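**Lirka** is a two-armed tabletop robot kit sold by Funex for light kitchen work, chiefly the wiping of plates. It was designed under Josiane Lemaire and replaced the single-armed Cosia.

## Design

The kit consists of two arms, each ending in a black gripper, with a mounting rail and a control box. Trays and sponges are sold separately. The arms can be taught up to 40 routines, which are stored on the control box. The standard part number is 3227.

## Reception

A review in the trade bulletin *Ķēniņš* praised the gripper fingers and the clear manual, but found the kit slow with heavily soiled dishes. It also criticised the price of spare cables.
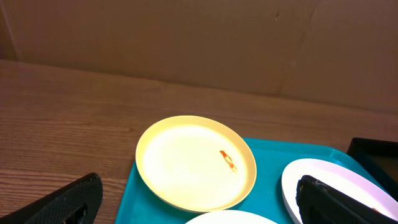
Plates and a teal tray at the workspace.
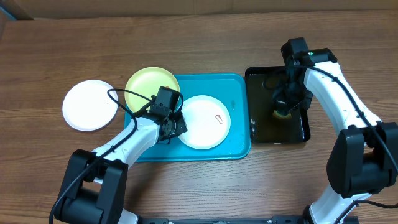
**Can the kit be used with glassware?**

Funex advises against it. The standard grip setting is intended for plastic and stoneware, and damage to glass is excluded from the guarantee.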